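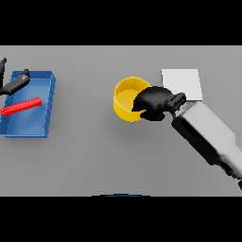
Figure 7.1 A simulated two-arm task. The hand of the white arm reaches into the yellow cup; a second gripper is above the blue tray, which holds a red rod.

Chapter 7
Learning from Simulated Demonstrations

Chapter 6 ended with a robot that could copy a single movement from a person guiding its arm. Most useful jobs need two arms, several objects and some tolerance for things being out of place. Collecting enough examples of such jobs on real machines is slow, and much of the work now starts in simulation.

The running case in this chapter is the Stavbridge study, led by Renu Nishad. Her group wrote a short set of tabletop tasks in the Graltix simulator and recorded 600 demonstrations by hand. Each one was then replayed with the objects shifted by up to 70 millimetres, and replays that failed the task check were thrown away. Of 3,000 replays, 2,070 passed – a yield of 69 per cent. These were used to train the policy discussed in Section 7.3.

Two points should be kept in mind from the start. The yield is a property of the replay method and says nothing yet about how well the trained policy performs. The replays are also not independent of one another, as many share the same parent demonstration. Section 7.4 shows how to split the data so that this does not spoil the test results.

By the end of the chapter you should be able to:
write a task check for a two-arm task
work out the yield of a replay method and say what it leaves out
divide replayed data into training and test sets by parent demonstration

Readers who have not met coordinate frames before should go back to Section 2.5, as Section 7.1 uses them straight away.

7.1 Describing a task

A task description has a starting layout, a goal and a check. The starting layout gives the position and angle of every object relative to the table.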